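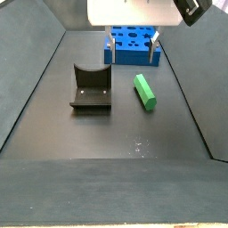 Keeping the Condwood cell alive: progress report to Pekitz

Print | E-mail
14 shares | 6 comments

Submitted 2nd October, covering the quarter just ended

The short version for whoever has to forward this upstairs is that the cell is running, the grant has bought what we said it would buy, and the service log now has entries in it. The last item took the longest.

We logged 2208 pick cycles in the quarter. When we wrote the plan in January we promised a full inspection of the gripper at set intervals, which sounded very responsible and turned out to need a person with a hex key. Alfredo Dizon is that person. He now checks the finger bolts at the start of each working day and marks each one with a paint pen, so that a bolt that has turned can't pretend it hasn't. Two have turned so far. Both were on the same finger, and both had been tightened by me.

The fingers themselves were realigned in the second month. They had been closing a hair off parallel, and the green prism was rolling in the grip. We had spent a good week blaming the vision software for this, and I would like to withdraw several remarks made about Odier at the last review. The fix was a shim, and cost less than the coffee at that review.

Cleaning has been moved ahead of calibration. It used to come after, on the theory that you clean when you finish. But small white crumbs get onto the dark floor panel, and the overhead camera is happy to treat them as features. Wiping down first has cut our repeat calibrations to almost none. 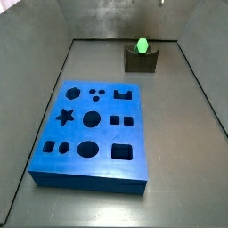 Resets ate more of our time than repairs did, and I'd rather report that here than have it found in the timesheets. Between runs somebody has to put the cell back to a known state, and for most of the summer "known" depended on who you asked. We now have a written reset. The prism goes up in the curved top of the dark stand, the blue board goes nearer the front with its star and its big round hole well in view, and the floor to the right of it is left clear. It fits on half a page. The first draft was six pages and had a glossary.

The Avcı cable guide is fitted and seems to be doing its job. I say "seems" after the last one, which did its job beautifully until it didn't - on a day when you were visiting, as you may recall. We have a spare on the shelf this time.

Still open is grip force. We can hold the prism upright over the bin all day at the current setting, but the setting was found by turning the number up until people stopped complaining. We'd like to find it properly.

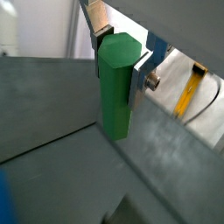

Birutė Lill read a draft of this and objected to the grip force paragraph. Her view is that the number is fine, that wear on the finger faces is what will hurt us, and that we should be measuring the faces every week "before anybody touches a setting." She also wants the old shims thrown out, as they have been going back into the drawer with the new ones. I have agreed to the measuring. The drawer is under negotiation.

Plans for next quarter: weekly face measurements, a grip force test over one full working week, and a second trained person for the morning check, so that Alfredo can take a vacation before the end of 2026. No change to the budget is requested. The hex keys, which walked off in August, have been replaced out of my own pocket.

Print | E-mail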